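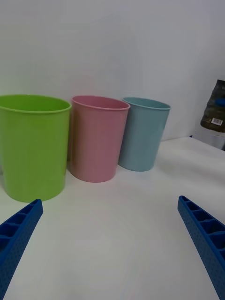

Ovel Project, Station Diary, Borkside Annex, June 2022

Recording resumed at the Borkside station this morning under the revised task sheet. The bottle task remains the only one open for collection. The target is unchanged at 200 accepted episodes, and the count stood at 115 when the station was unlocked.

The three containers were set along the back of the table near the wall in the order given on the sheet: green on the left, pink in the middle, blue on the right. The order is to be held for the whole of this block. In April it was changed between operators without a note in the log, and the episodes from that period had to be sorted again by hand before training could use them. Two operators shared the work today, changing over at the end of each block. The operator at rest kept the log.

The spoken instruction for each episode is drawn from the sheet and read aloud before the recording begins. It names one container by color. The operator then brings the bottle to the place in front of that container, releases it, and draws both arms back to the starting position. The wording is not to be shortened. Last week's log has several entries in which the instruction was written down as "blue one" or simply "green," and the Grunska office has asked that full sentences be used so that the language model receives the same form each time.

Camera checks were completed before the first episode. The fixed view was compared against the reference print, and the mount required a small turn to bring the back edge of the table level. The wrist views were sharp. The left wrist feed dropped out once during the check and came back when the cable was reseated. It did not drop out again, but the cable is the same one that was reported in April and its replacement has still not arrived from Rocha. A second request was sent at midday.

The first block went slowly. Both operators found that the leader arms had been left at the lighter resistance setting, which makes it easy to close the fingers too quickly on a soft bottle. The setting was returned to the middle position and the first episodes of the block were removed from the count. They have been kept in the practice folder, where they may be useful as examples of a poor grasp. 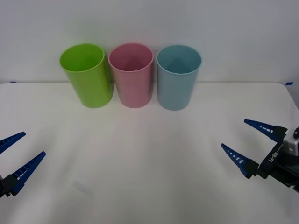

The starting position was also discussed. The sheet asks that both grippers be open and held low at the front of the table, with the fingers pointing inward, and that they remain still for a moment before any movement. Several accepted episodes from the previous session start with one arm already moving. The reviewer passed them, and the rule as written does not forbid it, yet the model that was trained on that batch tends to set off before the instruction has been given in full. It was agreed that the pause will be treated as required from now on. Earlier episodes will stay in the set until Grunska gives a ruling.

Placement of the containers drew some comment. They are light, and a brush from a finger is enough to turn or shift one of them. The operators asked whether they should be fixed to the table with putty. The answer for the present is no. The project wants small differences in position from one episode to the next, provided that the order stays the same and no container falls over. Where a container has moved, it is to be set back by hand between episodes, near its place but with no attempt at an exact match. The blue one may stand slightly forward of the others. An episode in which a container falls is stopped and marked as failed, even when the bottle itself has been placed correctly.

The second block was better. Operators were reminded to approach the bottle from both sides of its body at an even height and to keep the fingers clear of the neck. A grasp at the neck looks tidy from the fixed camera but allows the bottle to swing, and the wrist view then shows very little of the containers behind it. A lower grasp leaves the cap and shoulder in view and generally leaves part of the target visible as well. The review team has asked for this view in particular, as the model must learn to go on tracking the color when the bottle covers most of it.
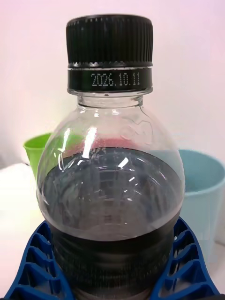 Wrist camera view, bottle task. Green and blue containers behind the bottle.

Reflections were raised again during review. The clear plastic of the bottle picks up bright streaks from the lamps, and the color of a container can show faintly through it. One reviewer proposed removing the label category "target visible" altogether on the ground that no two people apply it in the same way. The category was kept. A container seen only through the bottle will be marked "partly visible," and the labeling guide is to be amended accordingly. Until the new page is issued, reviewers should write the term in the comment field.

No change will be made to the lighting. A set of soft covers for the lamps was tried at the Grunska station and gave a cleaner picture, but the two sites must match, and the covers are not available here. The model will in any case have to work under ordinary lamps.

At the close of the day, 43 episodes had been accepted, which brings the total to 158. The rejected ones fell mostly under two headings: a late release, in which the fingers dragged the bottle after it had been set down, and a missing pause at the start. One episode was lost because the disk was full. Space has been cleared, and the nightly copy has been moved to an earlier hour.

Matters carried forward:

Replacement cable from Rocha, second request sent, no reply received.

Ruling from Grunska on episodes recorded without the opening pause.

New page for the labeling guide, "partly visible."

Resistance setting on the leader arms to be added to the opening checklist — after the resistance check, both operators are to initial the sheet.

The pink container has been named less often than the other two in the accepted set. The instruction list for the next session has been redrawn to correct this, and the old list has been taken down from the station wall. Arms parked and power off at the main switch. Key returned to the front office.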